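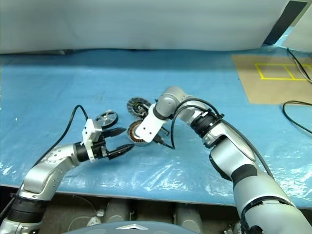
By the controls editor, Homia
Reports on factory software; pays for own train tickets

The invitation to the Tennant open day promised "software that understands assembly." I have read that sentence, or a close cousin of it, on enough lanyards to be wary. Still, the afternoon was free to attend, the lab is 42 minutes from my desk, and the invitation said visitors could ask to see the code. I went in February with a notebook and low hopes.

The lab does contract work on small electric motors, and the demonstration everyone had come for was at the back of the building. Two arms, one padded blue table, a few motor parts: a copper-wound stator, a spoked metal piece that I would call a rotor, and a finned round part with a dark hub. The task is to sort out which part is which, pick each one up by a sensible edge, and bring them together in the right order. A person with a week's training does it while talking about football.

The software comes in four layers, and the lab was more open about some than others.

Perception comes first, and it was the part I expected to dislike. Round metal things are a bad subject. They shine, they look the same after a partial turn, and one hides another as soon as an arm leans over the table. There was a sheet of clear plastic film over the front of the table too, crinkled and throwing back highlights, and I asked whether the vision model had trouble with it. The answer was that it had been trained with film in view and without. Fine, but I asked for the numbers split by those two cases and was told they are not split that way. That seems to me the first table anyone would want.

The pose estimator, which they call Wukitz, reports a confidence with every guess. This I liked. On the operator's screen you see the guess, the confidence, and the last few guesses before it, so you can tell a steady estimate from one that is hopping between two answers. For the stator it was steady. For the spoked part, tilted up on its edge, it hopped. The engineer running the session said it "settles once the gripper is close." I wrote that down with a question mark next to it, and the question mark is still there.

Planning is handled by a package called Jasedden, written in house. It takes the poses, a model of both arms, and a list of things not to hit, and produces a motion for each arm. The hard part is that the work happens in a space barely wider than the two grippers. Each arm is the other one's biggest obstacle. Jasedden plans them together, and the lab is proud of this - more than it should be, in my view, as joint planning for two arms is old news. What matters is how long it takes when the parts are close together. We were quoted a median of 374 milliseconds. I asked for the worst case and got a smile, then a scroll through a log file, then a figure that the engineer asked me not to print until they had checked it. I won't, but it was not measured in milliseconds.

A second thing about the planner: it does not know about cables. Both arms carry black cables that loop outside the arm near the wrist, and as far as the collision model is concerned they don't exist. There is a margin around each wrist to cover for them. Margins are a respectable old trick, but this one eats into the space where the work is done, and I would guess it accounts for a good share of the planning failures.

Control was the best of the four. The low-level loop limits force at the fingertips, and the limits are in a plain text file with comments that a stranger can read. When contact comes earlier than expected the arm stops pushing and asks the planner for a new motion. I was allowed to change one limit and restart the controller, and it came back up without complaint. I have visited much richer companies where that would have needed a phone call.

Then there is tooling, where I spent the rest of the visit and where most of my doubts ended up. Every run is recorded and can be replayed against a newer version of the software. Good. The replay only covers perception and planning, though, so contact is left out, and contact is where assembly goes wrong. The headline slide said 186 successful runs. It did not say out of how many, and "successful" was defined in a footnote as finishing without an operator stop. A run that finishes with a part in the wrong place would count, if nobody pressed the button.

I raised this in the question session at four o'clock. The reply was polite and fairly long. There is a plan to add a check at the end of each run using a separate camera view, and until then a person looks at the parts and types in a note. I asked to see the notes. Of the 18 I was shown, most said "ok" and one said "ok?"

Set against that, the staff let visitors stand close, answered in whole sentences, and did not play a video at double speed. The arms moved slowly and they let them. I would go back, mainly to see whether Wukitz has stopped hopping on parts that stand on edge, and to find out what happens when the margin around the wrists is cut in half.

A few notes for anyone thinking of attending the next one. Ask for the log viewer early, as it gets shut down before the coffee. The handout lists software versions on the last page, and the planner version on it did not match the one on the operator's screen. Parking is behind the building and the sign is for the wrong entrance.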